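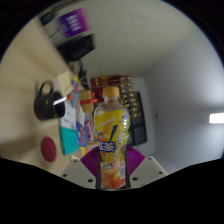 Dukine -- tables for tea, paper and everything else

About us

Welcome, and thank you for finding your way to this page. Dukine is a small company in Brevdale, and we look after shared tables. By that we mean the big table in the middle of the office, the long one at the back of the study centre, the one by the window where everybody puts their lunch down on top of somebody else's leaflets. We stock them with drinks and small things to eat, we bring the flowers and water them, and we tidy up at the end of the day so that people can sit down the next morning and find a clear space for their elbows.

When we tell people what we do for a living they usually laugh, and then they tell us about their own table for ten minutes (we have heard some wonderful stories about lost staplers). Everyone seems to have one. It starts out as a place for the kettle, and then a parcel is left on it, and then a second parcel, and somebody comes back from holiday with a box of sweets, and by the end of the month you have to move four things to make one cup of tea.

How we began

We started with two tables, both of them in the same building on Dai Lane, and both in a dreadful state. One belonged to a language school and the other to the office upstairs, and the arrangement was that we would call in after hours, wash the mugs, put the papers in order and leave some fresh bottles of tea for the morning. It was meant to be a stopgap until the building found a proper cleaning firm. The cleaning firm was found, and a very good one it was too, but cleaners are quite rightly nervous of other people's papers and will polish carefully round a heap for years. So we stayed on for the heap.

We now look after 26 tables across Brevdale, in offices, in training rooms, in two dental surgeries and in a rather grand reading room with a carpet we are all a little afraid of. Our store is still on Dai Lane, in the ground floor unit with the green door. If you ring the bell and nothing happens, please ring again, as the fridges are noisy at the back.

What we bring

Drinks first, as that is what most people ask about. We keep both hot and cold, so there will be a kettle and a good choice of tea bags, and alongside them bottled teas for those who would sooner have something they can carry into a meeting. The iced black teas are by far the favourite. Many of ours are imported ones with Chinese labels, big cheerful yellow things with fruit on the front, and if you can't read the label we are always glad to tell you which is which. The lemon goes first in every building we visit. We buy it in by the pallet now, 288 bottles at a time, and we still run short when the weather turns.

Then there are the sweets and biscuits. We keep these modest, partly for the sake of everyone's teeth and partly because wrappers are the single biggest job of the evening. We are fond of a lollipop ourselves, but we do ask that the sticks go in the little bin and are not laid down across the kettle or the nearest book.

Flowers are included with every table, and we never charge extra for them. We prefer a living plant in a pot to cut stems in a vase, as a vase on a busy table always ends up in somebody's paperwork. Something low with small flowers is ideal -- you can see the person opposite, and it doesn't mind being pushed along a few inches when the booklets arrive.

How we tidy

We have never been believers in the bare table. A table with nothing on it looks splendid for an afternoon and then people drift off and drink their tea elsewhere, which seems a shame when you have paid for the chairs. We like to see a few books lying about, and a magazine, and a mug that somebody is obviously coming back to. What we try to do is keep the useful muddle and take away the other kind.

So paper is dealt with first. Printed booklets and magazines are stacked flat with the biggest at the bottom, and turned so the covers face the chairs. Loose sheets go into a Britulel tray, our own design, a shallow wooden tray with a lip at the front so that nothing slides out when it is picked up. It holds 900 sheets if you press down hard, though we would much rather you didn't. Anything handwritten is left exactly where we found it. We learned this one the hard way, having once filed away a card that turned out to be the only copy of a speech, and ever since then a scrap of paper with a line of handwriting on it has been treated in this company like a sleeping cat.

Boxes come next. Empty ones are flattened and taken away with us. Full ones go to the back of the table, standing up with the printing outwards, so that you can see what is in them without lifting the lot. Gift boxes with a ribbon on are never opened, moved to another room or asked about.

Mugs are washed by hand and put back by the handle side their owners like, once we have learned it. This takes us a week or two at a new table and we hope you will be patient.

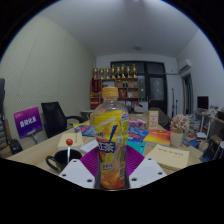

Dukine Table Notes, issue 26

Our customers

We are often asked whether a table can be too busy for us. So far the answer has been no. The light wooden ones are our favourites to work on, being forgiving about rings and easy to wipe, and a really lively one will have a bit of everything on it at once: blue and pink booklets, a few packages waiting for somebody to claim them, a pot of pink flowers holding its ground at one end, and a lollipop parked upright in a black mug. We find that sort of table a pleasure. You can tell that people like sitting at it, and it needs only a little straightening before it is ready for another day.

Study centres and schools make up a good half of our round, and they are lovely to work with, though the leaflets do breed. If your centre holds open days, please let us know a week ahead and we will bring extra bottles and a second tray. For offices, a visit every evening is the usual thing, but we have several customers who are happy with two evenings a week and a quick wipe in between, and we won't try to talk you into more than you need.

In December we also take care of the presents. Every year there is a spell when parcels and ribbon take over completely and the kettle disappears, and for those weeks we bring a small folding side table at no charge, so that the tea at least can be got at. It goes back to Dai Lane in the new year, usually with tinsel on it.

Working with us

We are a small team and we tend to stay put. If you would like to join us you need a clean pair of hands, a reasonable memory for mugs, and enough curiosity to notice that a book has been on the same page for a month but enough manners not to close it. Driving is useful but we can teach you the round on foot, as most of Brevdale is within walking distance of the store. Training is done at a real table, in the evening, with a drink of your choice to hand.

Come and see us

The best way to find out whether we would suit you is to ask us over. We will come and sit at your table for a bit, have a cup of whatever is going, and give you a price before we leave. There is no charge for this and no need to clear up before we come -- please don't, in fact, it only makes it harder for us to quote.

Dukine, Dai Lane, Brevdale. Store open mornings, tables visited in the evenings. Please return empty Britulel trays to the shelf just inside the green door.

Page last updated 2019-07-13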